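Keane Airbag Inflator Recall: Frequently Asked Questions

Owners of Keane sedans and wagons have sent us a lot of questions since the recall was announced in February. The answers are collected on this page and are updated when the company or the dealers tell us something new.

Which cars are covered?
The recall covers Keane cars assembled at the Radedstead plant and fitted with a driver's side inflator supplied by Rudico. Cars built at Ploltley used a different supplier and are not included.

What is wrong with the inflator?
Moisture can get past a seal and into the propellant. Over time the propellant may burn too fast when the airbag goes off, and the metal housing can break apart. Rudico tested 1,000 returned inflators, and 3 of them ruptured.
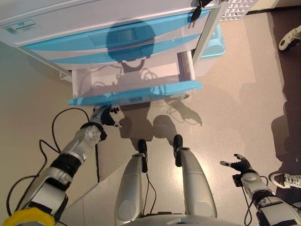
How do I find out if my car is on the list?
Enter the 17-character VIN on the Keane owner page, or read it to any dealer over the phone. The VIN is on your registration card and on the driver's side of the dashboard.

Do I have to pay for the repair?
No. Parts and labor are free, even if you bought the car used or the warranty has run out.

How long does the work take?
The replacement itself takes less than an hour. Most dealers ask you to leave the car for half a day. Drop-off usually starts at 8 a.m.

My dealer has no parts. What now?
Ask to be put on the waiting list and get the request in writing. Of the 937 cars on the first list, 200 were still waiting when we last checked. 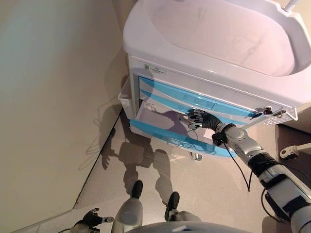

Dealers can also offer a loaner while you wait, but you have to ask for it. Keep receipts if you end up renting a car yourself and send copies to Keane customer service with your VIN.

Can I sell the car before it is fixed?
Private sale rules vary by state. Tell the buyer about the open recall and hand over the recall letter.

Page maintained by Saoirse Mac Giolla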